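# 4 Stock Records and the Cost of Holding

A warehouse holds goods in order to separate the time at which they are made from the time at which they are wanted. The length of that separation is the holding period, and it is the main source of cost in storage. Chapter 3 dealt with the layout of the building. The present chapter deals with the goods inside it and with the records kept of them.

Two measures are used throughout. The *line count* is the number of different articles held. The *unit count* is the number of single items across all lines. The Perkelgate depot, used for the worked problems, carries 310 lines and 2,902 units at the September stocktake. 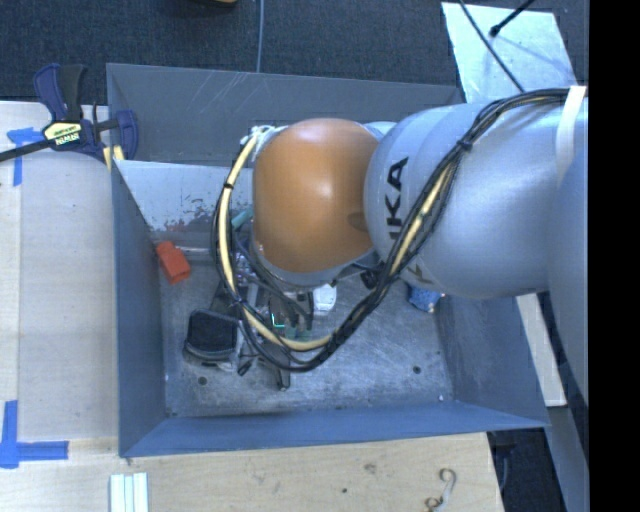
The two measures should not be confused. A depot may cut its unit count by half and still need the same number of shelf positions – each line takes up at least one, however few units remain in it.

Section 4.1 sets out the stock card and its entries. Section 4.2 treats reorder levels, using the Ollau method. Section 4.3 covers slow-moving lines. Readers should have the tables from Chapter 2 to hand.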